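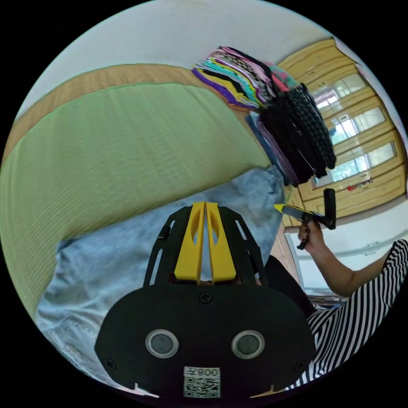
밑단 고무줄 청바지 개는 법 (조거 데님, 찢어진 거, 패치 붙은 거 포함)

급하게 적음. 지난번 티셔츠 글 밑에 청바지도 해달라는 말이 여럿 있어서. 일자 청바지는 다들 잘 개실 테고, 문제는 발목에 고무줄 들어간 것. 반으로 접어도 발목 쪽이 불룩하고, 쌓으면 기울고, 서랍에 세우면 벌어진다. 세 벌만 쌓여도 더미가 한쪽으로 넘어감.

준비물

바지. 평평한 자리. 끝.

자리는 침대가 제일 편하다. 단 이불은 걷을 것. 푹신한 데서 개면 누를 때 같이 꺼져서 주름이 안 펴진다. 우리 집은 돗자리를 깔아두고 그 위에서 한다. 짜인 결이 있으니까 바지가 덜 미끄러지고, 돗자리 테두리 선에 허리를 맞추면 삐뚤어진 게 바로 보임. 책상도 되는데 웬만한 책상은 성인 바지 길이가 안 나온다. 다리가 밖으로 늘어지면 무게에 끌려서 자꾸 돌아감. 바닥도 괜찮음, 무릎만 버티면.

큰 개어둔 옷 더미는 미리 한쪽으로 밀어두기. 색 있는 옷 한 줄, 어두운 옷 한 줄. 나중에 바지 올릴 자리를 생각해서 밀어야 한다. 나는 늘 반대로 밀어놓고 다시 옮긴다.

개기 전에 볼 것

완전히 마른 건지. 겉은 말랐는데 허리 안쪽이랑 고무줄 속이 축축한 경우 많다. 고무줄 부분을 손가락으로 꽉 쥐어보고 차가운 느낌 나면 다시 널기. 그냥 개서 넣으면 서랍 열 때 냄새 남. 장마철엔 몇일 더 둬도 된다.

주머니. 휴지, 동전, 영수증. 세탁 전에 봤어도 한 번 더. 빨래하고 나서 300원 나온 적 있음. 휴지는 말도 하지 말자.

지퍼 올리고 단추 채우기. 귀찮아도 이건 해야 됨. 안 채우면 허리가 벌어져서 첫 번째 접기부터 틀어진다.

실밥. 일부러 풀어놓은 무릎 실은 자르지 말 것. 길게 늘어진 것만 안쪽으로 밀어 넣는다. 잡아당기면 구멍이 커지고, 커지면 되돌릴 방법이 없다.

펼치기

1. 허리를 위쪽, 발목을 내 쪽으로. 뒷주머니가 보이게 엎어 놓는다. 앞이 보이게 놔도 틀린 건 아닌데 뒤가 더 평평함. 앞은 지퍼랑 단추가 두꺼워서 손바닥으로 밀 때 걸린다.

2. 허리 양 끝을 잡고 바깥으로 한 번 당긴다. 살살. 그다음 엉덩이에서 무릎까지 손날로 쓸어내리기. 접힌 주름 있으면 이때 편다. 워싱으로 생긴 고양이수염 무늬는 주름처럼 보여도 안 펴진다. 원래 그런 거니까 붙잡고 있지 말기.

3. 다리 두 쪽 벌려서 사이에 틈이 보이게. 겹친 채로 시작하면 안쪽 솔기가 어디 있는지 헷갈린다.

4. 밑단은 마지막에. 고무줄은 당겨 펴봐야 놓자마자 다시 오그라든다. 그러니까 펴지 말고 주름을 고르게만 나눠준다. 한쪽에 몰려 있으면 거기만 두꺼워짐.

여기까지 하면 반은 끝.

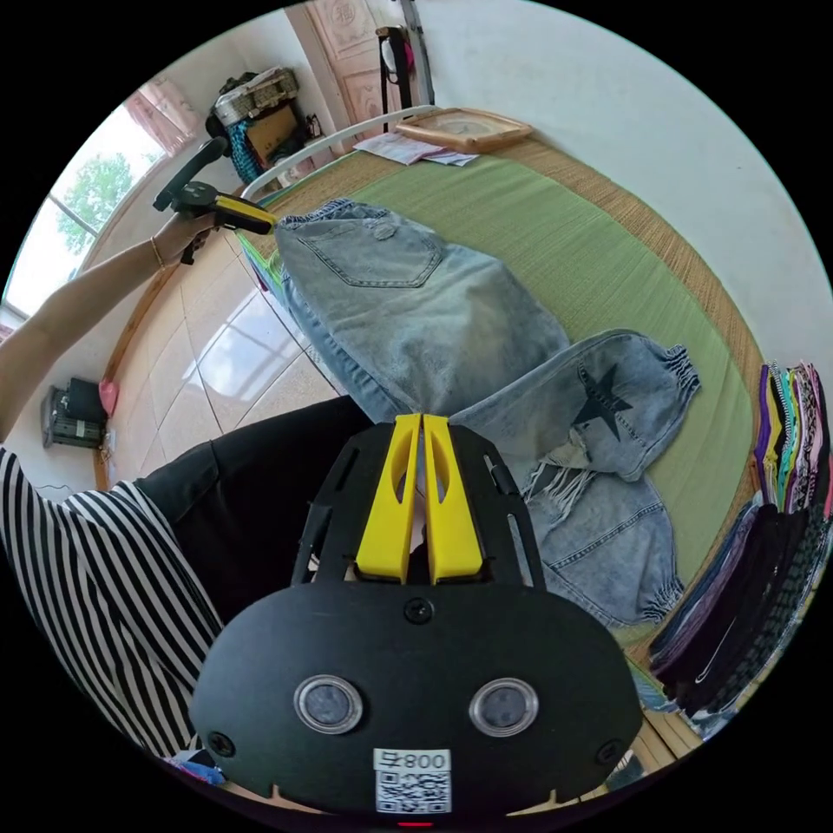 저는 발목부터 말아 올리는데 이 방법은 안 좋은가요? 허리부터 하면 고무줄이 꼭 밖으로 삐져나와서요. 말면 안 나오던데.

댓글로 들어온 질문이라 본문에 답. 말아도 된다. 여행 가방이면 마는 쪽이 낫고. 다만 서랍이나 선반에 쌓을 거면 둥근 건 굴러다녀서 불편하다. 그리고 별 모양 패치 같은 게 다리에 붙어 있으면 말 때 그 부분이 같이 휘어서 가장자리가 들뜬다. 접착으로 붙인 패치는 특히. 박음질 패치면 좀 낫다. 패치 있는 바지는 패치 한가운데로 접는 선이 지나가지 않게만 하면 됨. 위아래로 손가락 두 마디쯤 옮겨도 모양에 별 차이 없다.

밖으로 삐져나오는 건 방향 문제인 듯. 아래 순서대로 하면 발목이 속으로 들어가서 안 나온다.

접기

1. 세로로 반. 오른쪽 다리를 왼쪽 다리 위로. 왼손잡이는 반대로 하는 게 편할 거다. 다리만 들지 말고 허리랑 같이 넘길 것. 무릎쯤을 한 손, 허리를 한 손. 뒷주머니끼리 바깥으로 나오게 된다.

2. 가랑이 쪽에 삼각형으로 튀어나온 부분 있음. 이거 안으로 접어 넣기. 일자 모양이 되도록. 이걸 빼먹으면 나중에 네모가 안 나오고 뿔 난 것처럼 됨. 제일 많이 빼먹는 단계.

3. 발목 두 개를 겹쳐서 맞춘다. 딱 맞을 필요 없고 오히려 조금 어긋나게 놓는 게 좋다. 고무줄 위에 고무줄이 그대로 올라가면 두께가 두 배. 손가락 하나 너비만 빗겨 놓아도 훨씬 납작해진다.

4. 발목을 들어서 허리 쪽으로. 허리까지 다 올리면 않되고, 허리선에서 한 뼘 못 미치게. 여기서 허리까지 올려버리면 고무줄이랑 허리단이 겹쳐서 제일 두꺼운 것끼리 만난다. 쌓은 더미가 기우는 이유가 거의 이거다.

5. 접힌 쪽을 잡고 다시 한 번, 허리 쪽으로. 서랍에 세울 거면 여기서 한 번 더. 깊은 선반이면 그냥 둔다.

6. 손바닥으로 눌러서 공기 빼기. 가운데에서 바깥으로. 두세 번이면 충분하고 세게 누를 것 없음.

끝. 익숙해지면 한 벌에 금방이다. 처음엔 가랑이 접는 데서 버벅거림.

주머니가 다리에도 달린 바지

무릎 아래나 허벅지에 덧주머니 있는 것들. 주머니 덮개가 있으면 덮고, 안감이 밖으로 나왔으면 넣고. 주머니가 접는 선에 걸리면 두꺼워서 안 접힌다. 이때는 4번에서 접는 자리를 주머니 위나 아래로 옮긴다. 네모가 조금 길어져도 그냥 넘어가기. 억지로 접으면 주머니 모서리가 하얗게 닳는다. 밝은 색은 티가 덜 나지만 진청은 바로 보임.
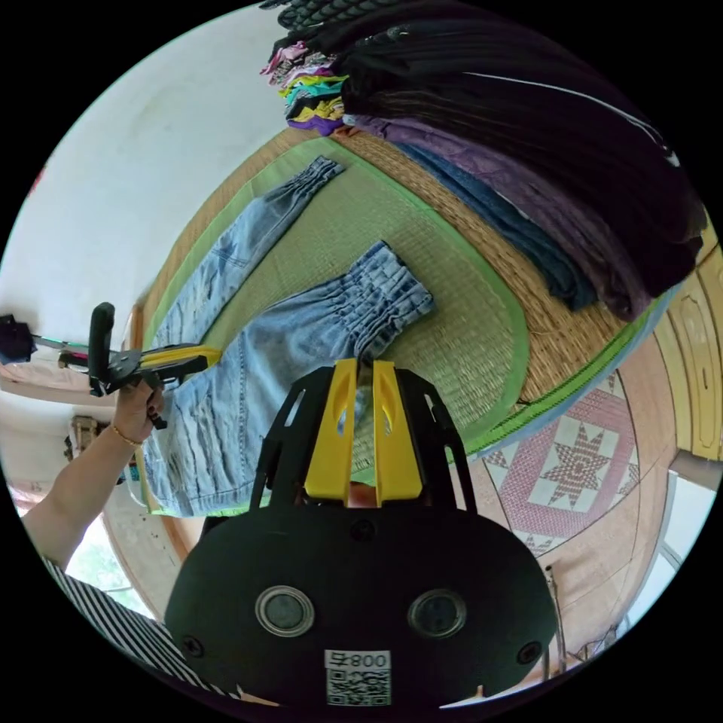
최종 수정: 3월 / 접기 4번 내용 고침, 보관 부분 추가

보관

서랍에 세우는 경우. 접힌 둥근 면이 위로 오게. 터진 쪽이 위로 오면 꺼낼 때 한 겹만 잡혀서 풀린다. 나는 Wevero 서랍 칸막이 쓰는 중. 한 칸에 얇은 데님으로 최대 8벌까지 들어간다. 두꺼운 건 5벌 정도에서 멈추는 게 좋고, 꽉 채우면 꺼낼 때 옆 바지가 딸려 나옴. 손 하나 들어갈 틈은 남기기.

선반에 쌓는 경우. 허리 방향을 한 벌씩 번갈아 놓는다. 첫 벌 허리가 왼쪽이면 다음은 오른쪽. 두꺼운 데가 양쪽으로 나뉘니까 더미가 수평이 됨. 무거운 바지 아래, 얇은 바지 위. 티셔츠 위에 청바지 올리지 말 것. 티셔츠가 눌려서 다시 다려야 한다.

색 진한 데님은 밝은 옷이랑 붙여두지 않는다. 새로 산 진청은 마른 상태에서도 흰 옷에 묻는다. 나는 Jidham 시장에서 산 흰 셔츠 하나 그렇게 보냈다. 밝은 청은 괜찮은데 그래도 흰색 니트랑은 떨어뜨려 둠.

상자에 넣어서 철 지나 보관하는 거면 개는 횟수를 줄인다. 반 접고 한 번만 더. 오래 눌린 선은 물을 뿌려도 잘 안 없어짐. 상자는 Fotach에서 나온 뚜껑 있는 천 상자 쓰는데 아무거나 상관없다. 뚜껑만 있으면 됨. 제습제는 하나 넣고, 옷에 직접 닿지 않게 구석에 세워둔다.

여러 벌 한꺼번에 갤 때

한 벌씩 끝까지 개는 것보다 단계별로 몰아서 하는 게 빠르다. 전부 주머니 확인, 전부 단추 채우기, 그다음에 접기. 손이 같은 동작을 하니까 덜 헷갈린다. 대신 자리가 넓어야 함. 침대가 좁으면 네 벌씩 끊어서.

순서는 얇은 것부터 개면 네모 크기가 들쭉날쭉해진다. 제일 두꺼운 걸 먼저 개고 그 크기에 나머지를 맞추기. 첫 벌을 옆에 두고 계속 대보면서. 자 같은 거 필요 없다. 아이 바지는 따로 모아서, 크기 맞출 생각 말고 그냥 작게.

가족 것 섞여 있으면 먼저 나누고 시작. 개고 나서 나누려면 비슷한 청바지끼리 다 펼쳐봐야 한다. 나는 허리 안쪽 라벨에 유성펜으로 점 찍어둔다. 점 하나, 점 두 개. 큰 옷 작은 옷 물려 입으면 점만 하나 더 찍으면 되고.
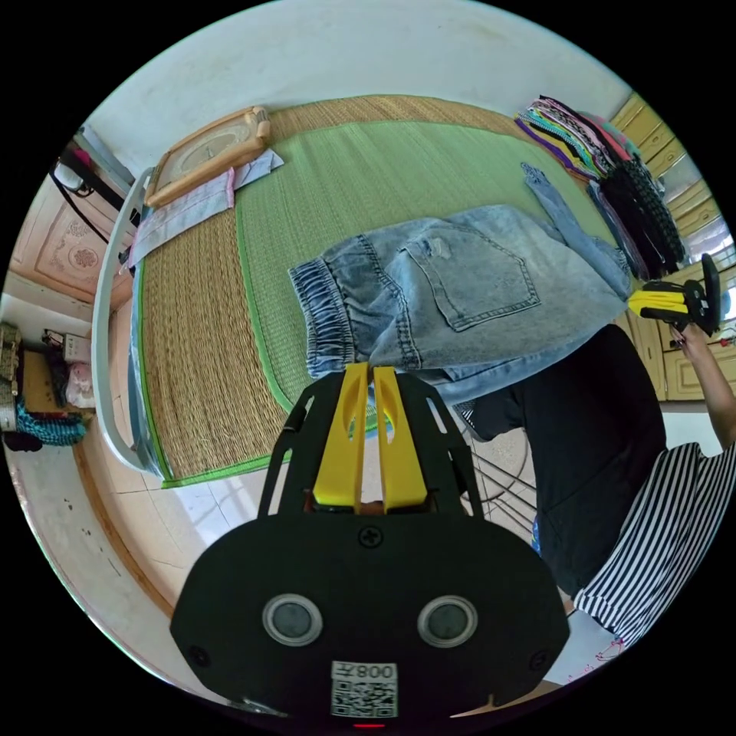

방향 잡는 게 의외로 시간을 잡아먹는다. 나는 침대 옆에 서서 개는 편이고, 허리를 숙이는 횟수를 줄이려고 바지를 몸 쪽으로 바짝 당겨 놓는다. 발목이 침대 먼 쪽으로 가 있으면 매번 팔을 뻗어야 해서 허리가 아픔. 잠깐 비스듬해도 상관없다. 지금처럼 주름 잡힌 밑단이 돗자리 가운데를 향하고 뒷주머니가 위로 올라와 있으면 일단 거기서 멈추고, 주머니 쪽부터 평평하게 쓸어준 다음 밑단을 맞춘다. 주머니 위에 해진 자리가 있는 바지는 그 부분만 손바닥으로 덮듯이 누르기. 손끝으로 밀면 실이 걸린다. 다리 하나가 저쪽으로 뻗어 있으면 그 다리를 먼저 데려오고, 그다음에 세로 반접기로 돌아가면 된다.

자주 틀리는 것

발목을 먼저 뒤집어 까는 것. 고무줄 안쪽이 밖으로 나오게 접어두는 분들 있는데, 오래 두면 고무줄이 그 모양으로 늘어난다. 입을 때 한쪽이 헐렁해짐. 그냥 원래대로 둘 것.

허리끈 있는 바지는 끈을 안으로. 밖에 두면 서랍에 걸린다. 리본으로 묶어두면 빠질 일도 없음. 너무 꽉 묶지는 말고.

벨트는 빼기. 끼워둔 채로 개면 버클 자국 남는다.

다림질하고 바로 개는 것. 식힌 다음에. 따뜻할 때 접으면 접은 선이 제대로 박혀버린다.

고무줄 부분을 집게로 물려서 널어둔 경우 자국이 남는데, 개기 전에 손으로 몇 번 비벼주면 좀 풀린다. 다음부터는 허리 쪽을 집을 것. 허리가 위로 가면 물 무게로 다리가 펴져서 갤 때 손이 덜 간다.

그래도 더미가 기운다면

접기 4번 다시. 발목이 허리까지 올라갔을 가능성이 크다. 그다음이 가랑이 삼각형. 두 군데 다 맞는데도 기울면 그냥 바지가 두꺼운 거니까 번갈아 쌓기로 해결. 그것도 안 되면 옷걸이에 거는 게 낫다. 반 접어서 무릎쯤 걸치면 되고, 찢어진 자리는 봉에 닿지 않게 옮겨서 건다.

기모 든 조거는 이 방법으로 하면 너무 두꺼워진다. 세로 반, 가로 반, 거기서 그만. Yeh에서 나온 기모 바지로 해봤는데 한 번 더 접으니까 벽돌이 됨. 기모는 겨울 이불 옆 넓은 칸에 눕혀두는 중.

반바지랑 멜빵은 다음에 따로 올림. 멜빵은 끈 때문에 나도 아직 방법을 못 정했다. 좋은 방법 있으면 댓글로.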